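Shared workshop's two-armed cloth handler enters second stage

Keninley
02/04/2020

A two-armed robot being built at the Arnora shared workshop in Keninley has moved to its second stage, with members now working on how it handles cloth.

The project, known as Okafor, was started by a small group of members who wanted a machine that could pick up a piece of fabric, straighten it and fold it. It has been put together on weekday evenings and has cost the group 2,000 dollars so far, paid from members' own contributions and a small grant from the Melside neighbourhood fund.

The first stage covered the table, the walls and the mounting of the arms. The group said that part of the work took 26 evenings, longer than planned. One of the arm mounts had to be cut a second time after the first opening was made too narrow for the base joint.

Both arms are now fixed at the front of a white table and reach over it towards the back. Purple cables run along the outside of the arms and are held to them with small white ties. The group said it wanted to be able to get at the wiring without taking the arms apart, and that a neater arrangement could wait.

Work at present is limited to a single piece of black cloth. Each arm ends in a gripper, and the two are brought in to the cloth together from either side. 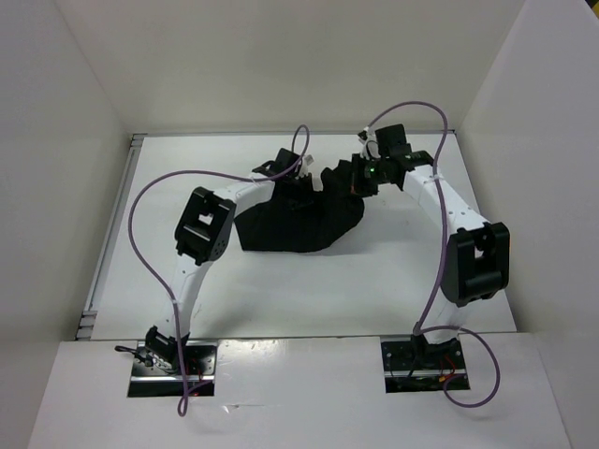 Cloth harder than blocks

The group began with foam blocks last year and said those gave little trouble. Fabric has been slower going. It changes shape whenever it is touched, and a grip that works on one try may miss on the next.

Dark cloth has added to the difficulty, as folds in it are hard to pick out. The members plan to keep using it for now and to try lighter colours and a heavier canvas later on.

Wear on the gripper fingers is also being tracked. A spare set has been printed at the workshop and a softer material is being looked at.

What comes next

The group hopes to have the arms lay a tea towel flat and fold it in half by the end of winter. Folding a shirt is a longer-term aim and has no date attached to it.

Arnora will hold an open evening later in February, when visitors can see the machine and ask about the build. Doors open at 7 and entry is free. Children are welcome with an adult.

The parts list and wiring notes are kept in a binder at the front desk. Members who want to help with the build can add their names to the sheet beside it. No experience with robotics is needed, but a workshop safety induction must be completed first.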